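Two-arm board handling build at the shared shop, is this worth finishing?
Workshop builds > Arms and grippers

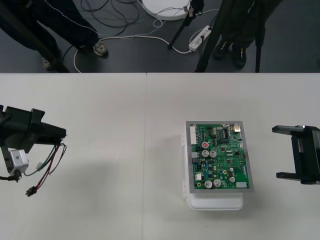
Board on the tub lid, both grippers in position, left one with its wires still hanging.

stisari_bench
Started by stisari_bench, 9:40 pm

Since November I've been building a pair of arms at the shared shop. The plan is that they pick up a circuit board in its silver-gray frame, hold it between them and turn it over so I can get at the back. Right now the board sits up on a plastic tub with a lid so the fingers can get in from the sides. I'm happy with how the arms themselves came together. I'm less happy with the lift. Out of 116 tries I have 73 I'd call good, meaning both grippers closed on the frame and it came up level. Tell me what you'd change before I spend any more money.

gruntwork47
What I'd change is the whole idea. You can flip a board with your hands. Two arms and a winter of evenings to do something that takes me a second, and it misses more than a third of the time? I'm not trying to be mean, but I've watched several of these projects go through our shop and every one ended up in a bin under the bench.

Also that left wiring. Red, green and black hanging off the gripper with a plug on the end. The first time the arm swings low that's going to snag on something.

stisari_bench
Fair on the wires. The plug is for a finger sensor I haven't decided where to mount. I'll tie it back.

On the hands thing, sure. I also own a car and still go for walks.

pell_m
Put me down as half with gruntwork. The arms look fine. The tub is what I don't like. A lid flexes, and you've got a metal frame that overhangs it. If one finger touches a hair before the other, the frame slides or the lid gives, and then your second gripper is closing on a spot where the frame used to be. I'd bet most of your misses are that and you're going to go chasing it in software for three months.

Try a solid block. Scrap 2x4 with a notch cut for the frame. Costs nothing.

Conceição_fan
Disagree about the block. A little give underneath is good when you're learning the approach. I ran a single arm against a hard fixture and all it did was skip teeth on the drive belt. Softer support, slower close.

pell_m
Softer support is fine if it's soft the same way every time. A tub lid isn't. Press on one near the rim, then press in the middle, and see what you get.

gruntwork47
What is the board, by the way? There are a bunch of can capacitors on there. If that's out of a power supply and you've been dropping it 40-some times I hope you checked it was discharged.

stisari_bench
43 bad lifts, not 43 drops. Most of the bad ones never leave the lid. It's a dead board out of the scrap drawer, hasn't been powered since I've had it, and I checked it with a meter before I put it anywhere near the arms. I wouldn't use a good one for this.

mkhurana
Mamta Khurana here, I use the same shop so I've seen this thing run. Two points.

First, the success rate depends a lot on who sets the board down. When stisari places it, it's nearly always square to the table seam. When I placed it, I was off by a few degrees and the right gripper pushed the frame when it should have straddled it. So before anybody believes 73 out of 116, I'd want to know how many of those were placed by the person who wrote the program.

Second, the floor. There are cables and tripod legs all along the far side of that table and people stand right there. I've kicked the power strip once already. If a tripod gets bumped mid-run you lose your alignment and you may not notice until the next day.

stisari_bench
Nearly all placed by me. Ouch. You're right, I never wrote down who did it.

gruntwork47
So the real number is "works when the inventor loads it."

ellumley
That's every number anybody has ever posted in this section, including yours on the label peeler.

I'd keep going, with conditions. Do 47 runs, somebody else loading, wooden block like pell_m said, don't touch the code between runs. If it comes out worse then at least you know what you have. And tape the cables down, it's a roll of tape.

Conceição_fan
And do another set on the tub, same loader. Otherwise you've changed two things and you won't know which one mattered.

pell_m
Agreed, annoyingly.

Anybody have opinions on the fingers? They look like bare black parallel fingers to me. I'd want some kind of rubber on there if you're grabbing a metal frame.

stisari_bench
I've got a sheet of Brusevari grip pad that I was saving. Didn't want to add it until the bare version was reliable, but I guess that's backwards.

gruntwork47
It's backwards. Put the pads on.

Still think you should use your hands.

mkhurana
I can load for you after 6 most evenings, if the cables are off the floor -- I mean it about the cables.

stisari_bench
Deal. Cutting the block tonight, will post both sets when they're done, good or bad.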